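Search this site Enter keywords Go

Prevska lab news: wrist-view grasping in simulation

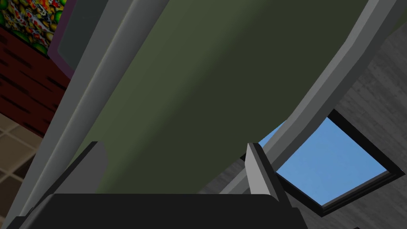
Simulated wrist view: open gripper fingers under a green panel with grey rails.

Mekdes Feyisa and Hefin Hopkin have posted results from their study of grasp planning from the wrist camera alone. The policy gets no overhead view and no depth. It was trained in simulated rooms where the wall, ceiling and window textures change between runs — the brick and concrete behind the panel are one such mix.

They ran 500 test grasps on objects left out of training. The fixed-texture baseline failed on 151 of them, and the new policy did better with both object sizes. Curved panels are still the weak spot, mostly when one fills the view and hides its own edges. Hopkin is now trying a short back-off move before the fingers close.

The write-up is 6 pages long. Send questions to Oluwatosin Adeleke.

This site uses cookies. Accept Settings

© 2019 Prevska | Contact | Back to top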